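Two-Arm Sorting Cell, Final Report
Course: Introduction to Mechatronics Project
Author: Gleice Damasceno
Workplace: Marnerer shared workshop, bench by the window

1. Purpose of the project

The goal of my project was to build a small cell with two robot arms which can pick up small toys from a table and put them into a round container. I wanted to work with two arms because in our course we only had one, and I was curious how difficult it is when the second one is standing in the way. I can say now that it is quite difficult.

I named the control program Jerbridge. It is a bridge between the planning part, which runs on my laptop, and the motor controllers of the two arms. The first version was written in December, when I had no arm available and could test only with recorded joint positions.

2. Place and conditions

I do not have enough space at home, so I asked for a bench in the Marnerer workshop. The members there share the tables, and therefore I had to accept that other people's tapes and tools stay on the bench. In the beginning I cleaned everything before each session. Later I decided to leave the things where they were, as long as they were outside the working area of the arms, and I saved a lot of time this way.

I was allowed to use the bench on Thursday evenings and on some free mornings. The budget for parts was 140 dollars, and most of it was spent on printed parts, screws and one replacement motor. The arms themselves were lent by the workshop.

3. Mechanical work

The first fingers I printed were flat and smooth. They could hold a block, but a toy figure with round shapes turned between them and fell down. I tried rubber tape, and after a few hours of work the tape moved to the side. Mr. Fallahi, who is responsible for the printers, advised me to print separate pads from a soft material with a grid pattern and fix them to the tips. The pads took three versions. In the first one the ridges were too thin and they broke when I removed the support material. In the second the pad was too thick, so the gripper could not close completely on thin objects. The third version is the one I kept.

The cables were my second problem. When the shoulder turned far to one side, the cable was pulled and the controller reported an error. I made the loop longer and limited the rotation in the software. The limit makes the reachable area smaller, but I prefer this to a broken connector.

4. Software and safety

Jerbridge divides the table into a left zone, a right zone and a shared zone in the middle. Only one arm can have permission for the shared zone. If the other arm needs to enter, it must wait outside until the permission is given back. This is a simple method and it makes the cell slow, but in all the tests after I added it, the arms did not touch each other.

I set the maximum speed to 80 millimeters per second. For the first tests I used half of the speed and kept one hand on the stop button.

5. Tests

For every test I laid toys on the wood between the arms and placed the round container near the center of the table, where both grippers can reach it.
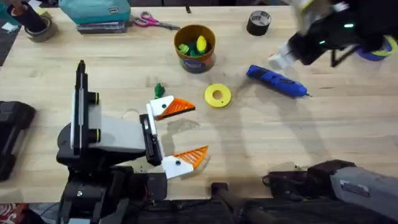

In total I recorded 297 grasp attempts. I wrote the result of each attempt in a table, with the type of object, the arm and the reason if it failed. Most of the failures came from small figures which were lying very near to the container. The finger touched the rim first, the container moved a little, and after this all the stored positions were wrong. I fixed the container with double-sided tape, and this kind of failure became rare.

The other typical failure was the calibration. If somebody moved the table between two sessions, the arms were grasping beside the object. I now run a short calibration with 2 reference points each time I start, and I recommend this to any student who works on a shared bench.

6. What I would change

I would begin with the zones and the permission system and not add them at the end. Also I would write the log in a better format. My notes from the first weeks are partly on paper and I could not use all of them for this report.

The next step is a better choice of which arm should take which object. At this moment Jerbridge always gives the object to the nearest arm, even if this arm must wait for the shared zone. The pad files and the program are stored on the workshop computer in the folder "Jerbridge_final", and the wiring plan is in the drawer under the bench.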